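3.2 Practice surface and materials

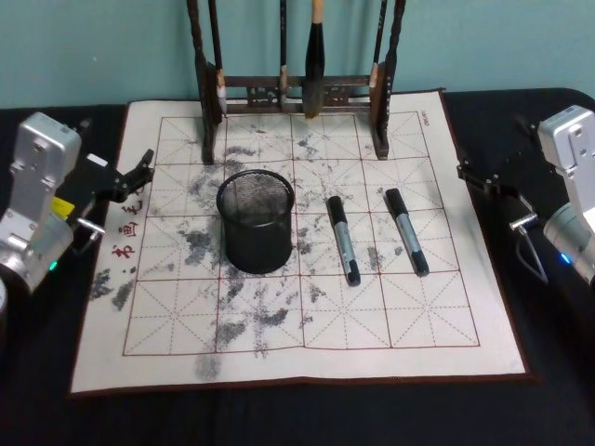
Figure 3. Water-writing cloth with printed four-by-four practice grid, and brush rack with four hanging brushes.

All practice was carried out on reusable water-writing cloth. The sheet is off-white with a thin dark brown border and carries a grid of four rows of four large squares in red. Each square is subdivided by dashed lines running horizontally, vertically and diagonally, so that a learner can judge the placement of a stroke against both the centre and the corners (Figure 3). The cloth was chosen over paper on grounds of cost and waste. Marks made with water darken the surface and fade as it dries, and one sheet can be used many times over.

The fading places a limit on what can be measured. A character has to be assessed while it is still legible, and the time available depends on how heavily the brush was loaded. Grey, mottled smudges of the kind visible in the left and central columns in Figure 3 were a common sight in our sessions, and raters were told to ignore any mark that could not be read as a stroke. Where an older mark overlapped a new character, the character was left out of the analysis. We removed 160 of 3254 characters under this rule. A further 94 were left out for incomplete labelling, leaving 3000 for rating.

Brushes were kept on a dark wooden rack with turned posts and a carved openwork crossbar, from which they hang tip down. Those in Figure 3 differ clearly in size, the largest having a thick black bristle head. Learners were free to choose among the brushes at the start of a session but kept to one brush until it ended. Brush choice was recorded and is treated as a covariate in Section 4. We did not try to match brushes across learners by bristle type — suppliers describe hair blends loosely, and the labels could not be checked.

The cloth was laid flat on a black-covered table. Two practical matters came up during the pilot. First, a new cloth holds its fold lines and can lift along an edge, as at the far edge in Figure 3. A stroke drawn across a raised section tends to come out thinner than intended, and such strokes were flagged by the raters. Second, the feet of the rack take up part of the top row of squares when the rack is stood on the cloth. In the pilot this arrangement was left to the learner. From September onward the rack was placed beside the cloth for all rated work, which freed the full grid.

Each of the 50 learners used the same water dish and the same volume of tap water. Before writing, the brush was dipped to the ferrule and drawn once along the rim of the dish. Learners filled the grid from the top right square downward, column by column, in the traditional order. The blank margin was used only for test strokes, and these were not rated.

Ratings were made independently by Bhavana Rajan and Lakmal Mridha on a scale adapted from our earlier work on pen handwriting. Disagreements were settled by Ilango Warrier, who had no part in running the sessions.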